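Hand-held gripper kit: progress report to the programme manager
Prepared by Anselmo Quintero, 3/28/22

Period covered: January to date

This is the second report on our trial of the Dureck hand-held gripper kit, supplied by Ikison for the household handling work at Skarkby. You asked for a short account of what we have spent time on, what works, what does not, and whether we should take up the offer to buy.

Kit as supplied
The kit came as two hand-held grippers, a camera mount for each, spare finger pads, a charger and a licence for the Kamata recording software. One mount had a stripped thread on arrival. Ikison replaced it without charge but the replacement took 12 days, and we ran on one gripper in the meantime.

Work done
We have recorded 326 demonstrations on tabletop tasks, against a target of 100 for the period. The target was set before we knew how fast people would get used to the tool. New operators were usable after one morning. Of the recordings, 17 were rejected by the software for lost tracking, nearly all of them from the first fortnight, when the lighting in the room was still being changed.

The tasks are picking up, moving and putting down ordinary household things on a covered table. Soft items have been the harder group. Folded towels are gripped well if the operator comes in from above and takes a thick fold, and badly if only a single layer is caught. Thin packets slide on the pads.

Trays have needed their own practice.
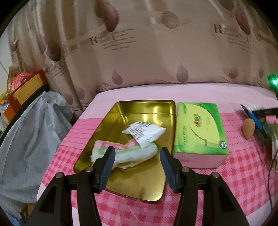
Shiny metal was a worry at the start, as the supplier's notes warn against reflective surfaces. We have kept it in the task list and will report separately on whether it affects the training results, which are not ready yet. Patterned cloths have given no trouble with tracking so far.

Faults and complaints
The trigger is stiff and two operators reported sore hands after long sessions. We now change over every half hour. The pads wear at the tips and are sold only in full sets. The manual is poor on calibration, and we have written our own page for it, which Ikison has asked to see.

Cost
Spending is within the agreed amount. The only unplanned item was a second set of pads.

Recommendation
Extend the hire to the end of the next period and put off the decision to buy until the training results are in. If we do buy, we should ask for pads to be sold singly and for a softer trigger spring. I need your answer on the extension before the present hire runs out.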